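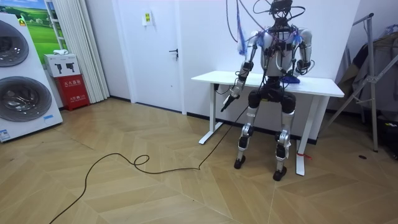
From: Lambros Zacharopoulos
To: raingauge-users
Date: November 12, 2024
Subject: Re: Grakeck gauge reads low in storms, high in drizzle

The earlier message, trimmed:

> We have a 200 mm tipping-bucket gauge at Grakeck, 0.2 mm per tip, logged
> by a Cilloseo pulse logger. Next to it is a manual storage gauge with the
> same size opening, read every morning. On days of light rain the tipping
> bucket comes out higher than the storage gauge. On the two days this
> season with heavy rain it came out lower. I adjusted the stop screws in
> June and the storm days got better but the drizzle days got worse. Is the
> bucket worn out? The supplier suggests a new Ichikawa insert. I would
> also like to know whether the correction should go in the logger or in
> Sosard afterward.

The bucket is probably fine. What you describe is the normal behavior of an uncorrected tipping bucket, and the screws cannot remove it. They set the volume at which the bucket starts to move. They have no effect on the water that arrives while it is moving.

Start with the nominal volume. A 200 mm opening has an area of 314.16 square centimeters, so 0.2 mm of rain is 6.283 mL. Three liters of water should give 477.5 tips. If the bucket moves for half a second, then for the first half of that time the funnel is still draining into the side that is already full. At low intensity the loss is small. It grows in proportion to the rate.

I ran a gauge of the same size on the bench with a constant-head bottle and two nozzles. Three liters each time, weighed before and after, with the funnel wetted first:

Rate 14 mm/h: 482 tips, 6.224 mL per tip, reads 0.9 percent high
Rate 58 mm/h: 475 tips, 6.316 mL per tip, reads 0.5 percent low

Same screws, same day, same water. At 14 mm/h the tips are 51 seconds apart, and a quarter second of inflow is 0.5 percent of a bucket. At 58 mm/h they are 12.4 seconds apart and it is 2.0 percent. The expected shift between the two rates is 1.5 percent, and the table shows 1.5 percent. I would not read much into agreement that close, given that each count can be off by one tip at the end of a run, but the mechanism accounts for the sign and the size.

When you turned the screws in June to bring the storm days up, you made the bucket tip early at all rates. The drizzle days were already high and went higher.

What I would do, in order:

Put the screws back so that the gauge is correct at a low rate. Pick a rate near the middle of what falls at Grakeck in an ordinary wet hour. Adjust both sides by the same amount. Check each side separately with a burette, adding the last half milliliter by drops, five tips per side. If left and right differ by more than 0.1 mL, fix that before doing anything else. A mismatch averages out over a long total but shows up as a sawtooth in the tip intervals, and anyone computing short-period intensity will trip over it.

Then run at least three rates without touching the screws again. Two rates give you a line and no way of knowing whether a line was right. Use a weighed volume. Graduated cylinders of the kind found in most field sheds are not good enough for this, and a kitchen scale that resolves one gram is. Leave the gauge level on its own base plate during the runs. A small tilt changes the two sides in opposite directions.

Fit percent error against rate and keep the raw run sheets. On my 4 gauges of this size a straight line has been adequate up to 100 mm/h. Above that I have no data I trust, as the funnel outlet begins to hold water back.

On where to apply the correction: in Sosard, from stored tip times. If the logger is set to store totals per interval, change it to store the time of each tip. The Cilloseo has a scale factor in its setup, but it is one constant for all rates, so it does the same job as the screws and has the same limit. Leave it at exactly 0.2. A second constant hidden in the logger is also very easy to forget when somebody else takes over the site, and then the correction is applied twice.

For each tip, take the interval since the previous one, convert it to a rate, look up the correction, and multiply. The first tip after a dry spell needs a special case. Its interval says nothing about the rate, because the bucket may have been sitting half full for days. I assign it the rate of the tip that follows. If no tip follows within an hour, I leave it uncorrected.

Two things in your comparison are unrelated to all this. The storage gauge loses some water to wetting every time it is emptied, and on a day with a very small total this can be larger than the calibration error. It also makes the tipping bucket look high, in the same direction as your drizzle days. Second, the morning reading is taken at whatever time the observer gets there, so compare totals over whole events and drop any day when it was raining at the reading.

I would hold off on the Ichikawa insert until you have the burette results. Reasons to replace a bucket are a worn pivot, a cracked divider, or a coating that has gone so that drops cling to the metal after each tip. The last can often be cured with warm water and a soft brush. Do not use oil or polish on the inside. Both change how much water stays behind, and the change drifts for weeks.

If you post the run sheets I can check the fit. Please include the water temperature and which side was full at the start.

Lambros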